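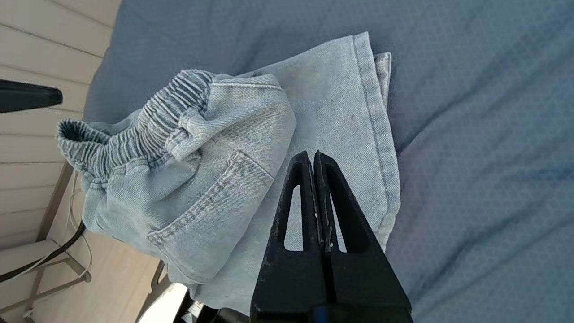
1/5
Folding notes, elasticated denim. The waistband is the awkward part. Gathered elastic pulls the top narrower than the seat, so the two edges never line up the way a flat band does. Fold to the side seams and ignore the band.

2/5
Lay them back side up on the bed, pockets showing. Smooth the seat first, then each leg out towards the hem. Creases left around a patch pocket get pressed in once there is weight on top.

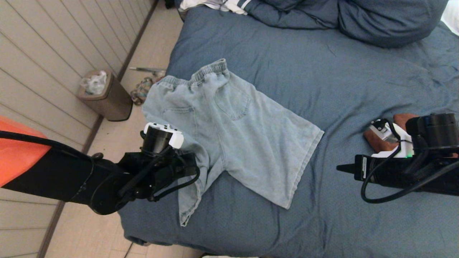 Back side up on the duvet, one leg flat, the other still rumpled.

3/5
Fold one leg over the other, hems level. Tuck the point of the seat in - it sticks out otherwise and the stack leans.

4/5
Martti Salminen asked about weight. My faded pair is 300 g on the kitchen scales. Jeans are more than 500 g, so they go at the bottom of the drawer.

5/5
Fold in half once more, waistband to hem. Store upright with the fold on top. Dineo Steyn rolls hers. I tried it for most of August and the elastic end kept working loose.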